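Jamari returns bench notes

Version of October 4, 2022

Wrist camera recordings from the returns bench at the Plovden warehouse, where used office equipment is sorted for resale. The set holds 48 recordings of computer mice being handled with a two-finger gripper. Staff at the bench used to do all of the sorting by hand.
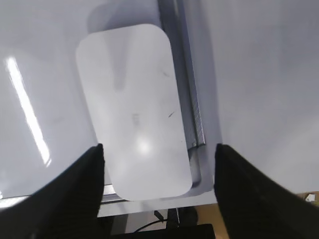 Two people still work each shift. They grade scratches and marks, handle anything the arm skips, and can stop it at any time. No jobs were cut, but nine people were retrained and some miss the old pace.

Known gaps: glare on glossy shells, few dark mice. Staff comments are in notes.txt.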